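Equipment Planning for Our Home Laundry Project
Oľga Polák, section 2 of the group report

When our group first sat down to plan the Mondance project, we were sure the expensive part would be a robot arm. Our adviser gently talked us out of that, and I am very glad she did! We had $1000 for the whole term, and the arm we liked from Welta would have eaten all of it before we had touched a single sweater. So we put the arm off until next year and planned the budget for hand-held grippers and the things they need to keep working. 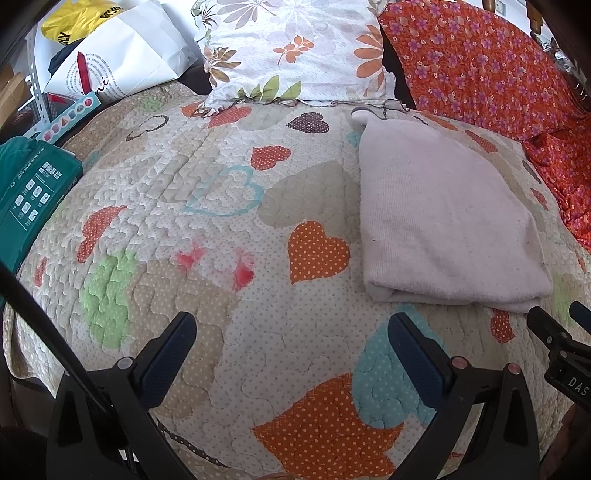
Figure 1. Hand-held gripper over the quilted bedspread, with a folded towel at right.

We asked for quotes from two suppliers, Jaloretti and Arancibia. Jaloretti had the lower price per gripper, but the finger pads were sold separately (we only noticed this on a Wednesday evening, with the order form already half filled in). Once we added 6 spare pads, Arancibia came out a little cheaper, and their shipping was faster too.

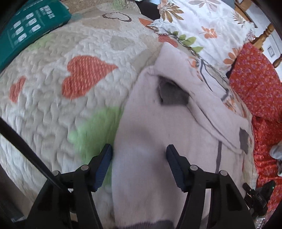
Figure 2. Open jaws on either side of a folded lavender garment.

Pads deserve their own line in the budget, and I would ask next year's group to please keep it there. Soft, thick clothing is a big part of our task list, and we would like to be able to swap a pad without stopping for a week to wait on the mail. 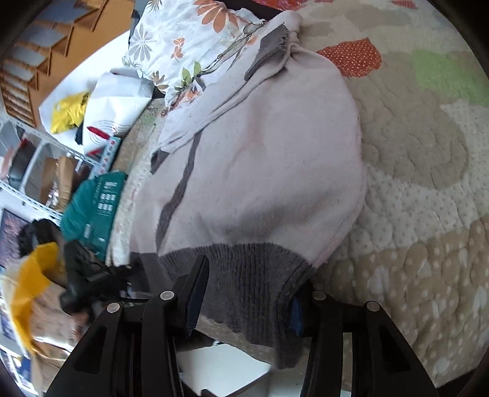
Figure 3. Gripper fingers at the dark gray ribbed cuff of a pink fleece garment.

Clothes and bedding cost us nothing, as we all brought our own from home. What we left out of the first draft was cables and storage, and both had to be squeezed in later. The remaining money is set aside for a second mounting bracket, which we plan to order in December once the new price list is out.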